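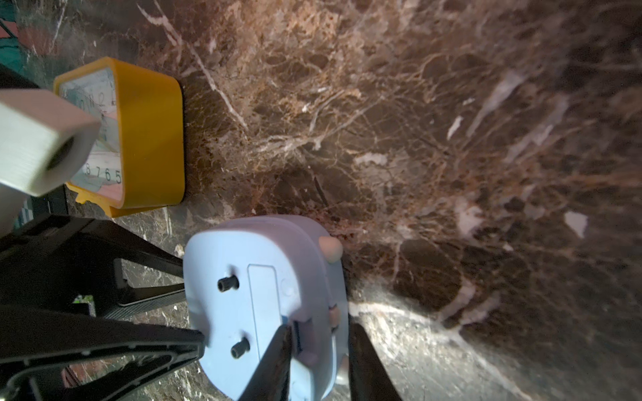
Small plastic alarm clock

A small plastic alarm clock is a battery-powered bedside clock in a moulded case, usually square or round and sold in bright or pastel colours. It is widely described as a children's clock, though the mechanism inside is the same one found in plain versions sold to adults. The trade also uses the names travel clock, desk clock and fashion clock. The differences between these are mostly a matter of packaging.

Case and controls

The case is a shallow box or drum with a flat face at the front and a rounded or flat back. Controls are commonly placed at the rear. A typical layout has two small knurled knobs, one above the other, with a rectangular battery cover beside them. One knob moves the hands and the other sets the alarm. Makers rarely agree on which is which, and the moulded lettering meant to tell them apart is often too shallow to read. A button or sliding tab on the rim may silence the alarm or light the dial, depending on the model.

Yellow and light blue are common case colours. Sellers sometimes claim that pale blue helps a sleeper settle, usually without citing a source. The claim is hard to credit, given that the clock is mostly looked at in the dark or first thing in the morning.

Dials with pastel illustrations are popular and not always easy to read. Printed numerals may sit close to the edge of the face to leave room for the picture, and thin hands can disappear into the artwork. Catalogues tend to show the hands at a setting where this doesn't matter.

Surface and sound

The furniture under a clock has some effect on how loud its tick seems. A hollow bedside drawer can act as a soundboard, and a thick stone top generally does so less. From this the retailer Floltidora built a line of marble bedside slabs described as "tick-cancelling". Its leaflet lists 1072 satisfied sleepers and gives no method for finding them. A folded face washer under the feet does much the same job.

Heavily veined brown stone has a different drawback, as a small dark clock laid on it can be awkward to find without a lamp.
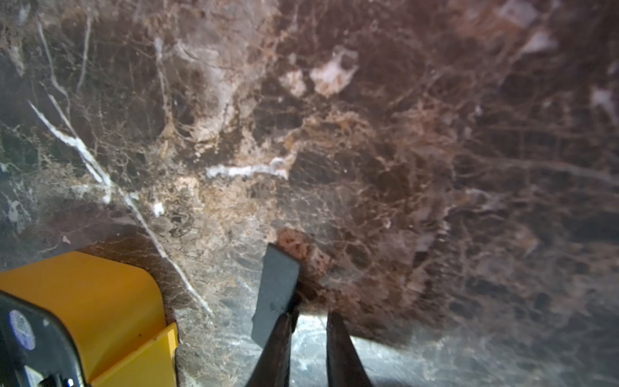

Dark brown marble with tan and white veining; part of a yellow object at lower left.

Accuracy

Most small alarm clocks of this kind run on a quartz movement. The time display is usually good enough for household use. The alarm is another matter. It is set by a separate hand against a crowded dial, and a few minutes' error either way is ordinary. The Narkarix buyer's guide tested 13 clocks and found that 11 rang within five minutes of the set time, a result it called "excellent". A reader with a train to catch may think otherwise.

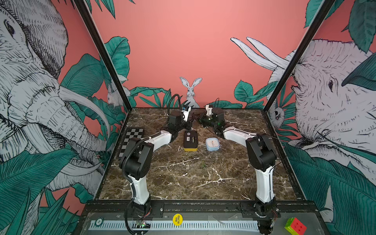
Does a dearer plastic alarm clock keep better time?
Price is a poor guide. Two clocks in different cases may hold the same movement, and the extra money often goes on the dial artwork or the box.

Claims of long battery life deserve similar caution. They normally assume a fresh battery of good quality and an alarm that is hardly ever used. Lights and long snooze cycles shorten the figure, and the small print usually admits it. A leaking battery is a more likely end for a neglected clock than a worn movement, so it makes sense to take the battery out before storing one.

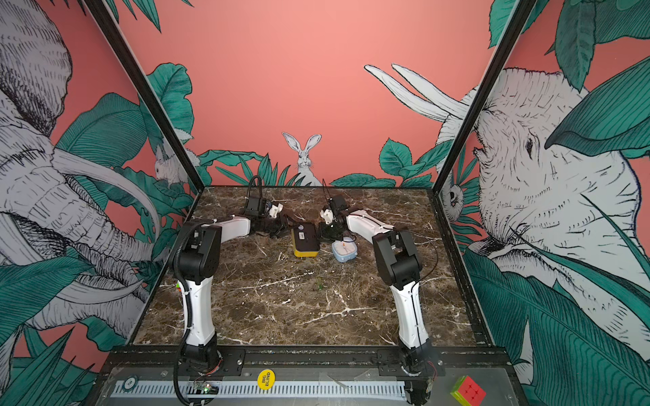 Collecting

There is a modest second-hand market. The Grastavora price list dates the ancestry of the type to 1775, on the strength of a shop sign that it does not reproduce. No plastic clock is anywhere near that old, and the date appears to have been copied from one seller's listing to another. Condition matters more than age in practice. Buyers look at the battery contacts, the hinge or clip of the cover, and whether both rear knobs turn freely. Yellowed pale cases are sometimes offered as "cream originals".

See also

Bedside table
Quartz movement
Travel clock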